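Stitau hand-held gripper pair – club review
Posted 3 December 2024 by Hipólito Fuentealba

Our robotics club has been working on cloth folding since March, and I can't say enough good things about the Stitau grippers. You hold one in each hand, squeeze the trigger, and the jaws close the way they would on the end of an arm. Every demo the students record goes into training the folding policy for the Cabral student challenge, so we've put these things through a lot! We're at 538 demos so far, with a goal of 1254 before we freeze the data.

What I love most is the pads. They're blue, they tilt in toward each other, and they'll pick up one layer of thin fabric if you come in low and slow. Our old Wodis pair had flat hard tips and kept skating off anything slick.
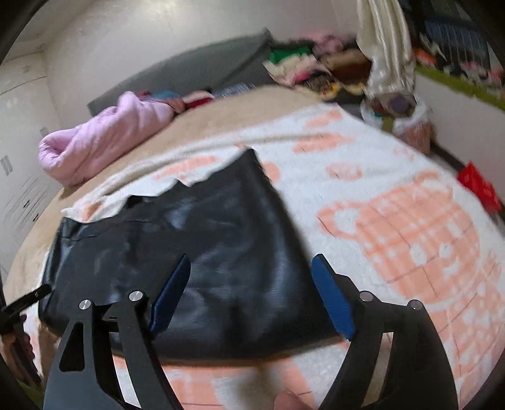

Faux leather is the toughest thing on our list, and the students keep asking for more of it. It's shiny, so the tracking has to cope with bright highlights, and it holds whatever crease you gave it last. On a fleece blanket it's harder still (close the jaws too deep and you come up with a pinch of blanket too). Enis, our youngest member, worked out that going for a seam helps a lot, and now everybody does it.

The trigger is light enough for small hands, and new members get the hang of it in one meeting. We had 14 students try the pair at our open house and they were lining up for a second turn – one dad too.

Gripes? A few. The outer arms are wide, so two grippers working close together will bump. The pivot screws need a check every week or so. And the manual is thin on calibration, which cost us most of an afternoon. 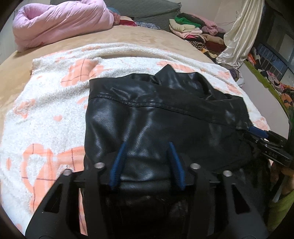
Two grippers, one piece of black faux leather

If your club is doing anything with clothes, towels or bedding, get a pair and let the kids loose on the laundry pile. We're starting on sleeves next and I can't wait.

Rating: 5 out of 5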